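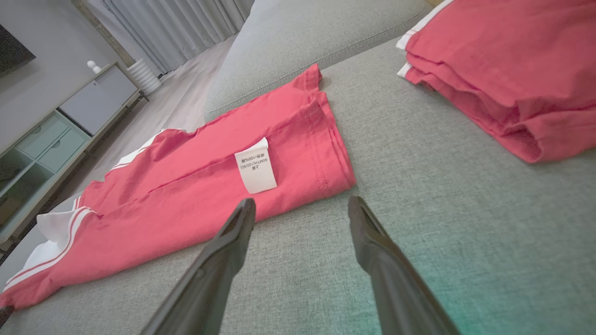
Part-time / Household

Laundry Folder, Family Rounds (Westura)

Somewhere in Westura tonight there is a sofa nobody can sit on. One end has a tidy stack of red clothes with white trim. The rest of the seat belongs to a red top that is still inside out, care label showing, one sleeve folded and the other matters unresolved. The people who live there would like to watch television.

Clirnura folds laundry in other people's homes. We don't wash it or iron it, and we have no opinion on your choice of softener. Families leave the clean clothes wherever clean clothes end up – usually the couch – and we come by and turn the heap into stacks. We need one more folder for the Pathirana side of town, starting in July.

What the work is

You'll visit homes on a set route, mostly late afternoon. You turn things right side out, match tops to bottoms, fold, and stack by person. A lot of it is children's clothing, and a lot of that comes in matching sets, which look adorable on the child and identical on the sofa. Learn to read the size off the label before you build the pile. Labels may be in a language you don't speak. The numbers are generally your friend.

Sleeves go in first, collar faces up, trim lines up with trim. We have a house fold and we're a little stubborn about it. If you have a better one, show us in your second week, once you've done ours.

Who gets along here

You don't need experience beyond having owned clothes. You do need to be fine with bending over low furniture, working around toddlers, and hearing a parent apologize for the state of the room. Just say it's fine. Please don't rank the homes, even to us.

You will find socks without partners. They go in the sock bag and we don't discuss them further.

Hours and pay

Up to 30 hours a week, spread over the route. Paid training lasts seven days and takes place in our back room, on a couch that has seen things. There is a $500 bonus after your first full season, and travel between homes counts as working time. Rounds are booked through Fluvix, the scheduling app we use, so you'll need a phone that can run it.

To apply

Send a short note telling us when you're free and how you fold a hooded sweatshirt. No résumé needed. We read every note, including the ones that say "in half." Those people usually get a follow-up question.

Posted June 2023. Open until filled.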